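Home | Arms & Grippers | Simulation | Open Days | Contact

Gronton Two-Arm Practice Cell, simulator edition

I'm Treasa Brennan, and I look after the Gronton pages here at Wakley. We had our open day at Drondcombe on November 6, 2018, and so many of you asked what you'd been looking at that I figured the product page could use a proper rewrite! The simulator edition gives you both arms, a furnished room to work in and the same control desk we sell with the hardware (the desk is optional if you already own one).
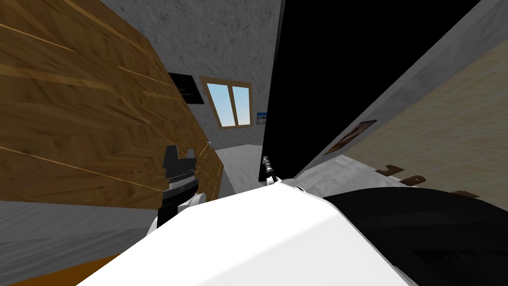

Do I need the real arms before I can use the simulator?

You don't. Plenty of our customers train on the simulator for months and order the arms later, and the license carries over when they do.

Muireann Ó Conaill ran the morning demo and let people take the controls one at a time, up to 14 in a session. I had my turn early and I was terrible, but the desk is kinder than it looks and I'd stopped fighting it by my second go.

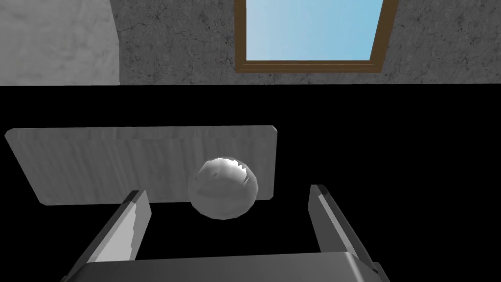

After lunch we moved on to settings, which is where the good questions came up. You can change the arm speed, save a starting position and go back to it with one key, and I wish I'd known about that last one in the morning. Fiachra Hayes kept the sessions moving while I ran around finding chairs.
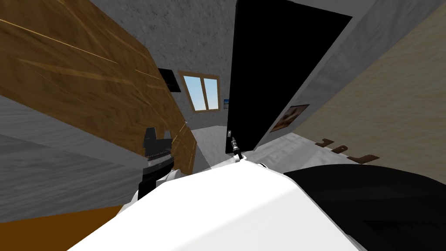

The robot's-eye view, with a gripper on either side and the window beyond.

People also wanted to know about the views. You get the robot's own view plus any extra ones you set up yourself, and you can switch between them while the arms are moving.

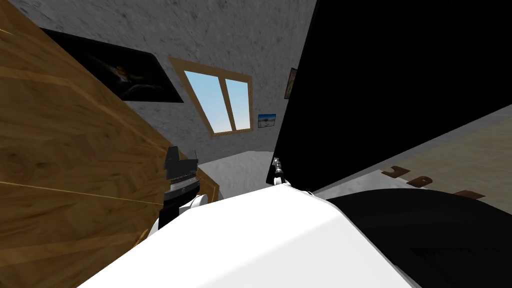
Learning to steer from the robot's own view takes a bit of patience, and I'd set aside 20 minutes for it before you try any tasks. The white body fills a lot of the space in front of you and everything leans, so I picked something to steer by. For me it was the window, with its upright bar down the middle, and once I had that I could keep track of both grippers.

The simulator edition is order code 743 and comes with 2 seats. Colm Ó Riain handles quotes, and he can book you a demo at Drondcombe too. Our next open day is in July.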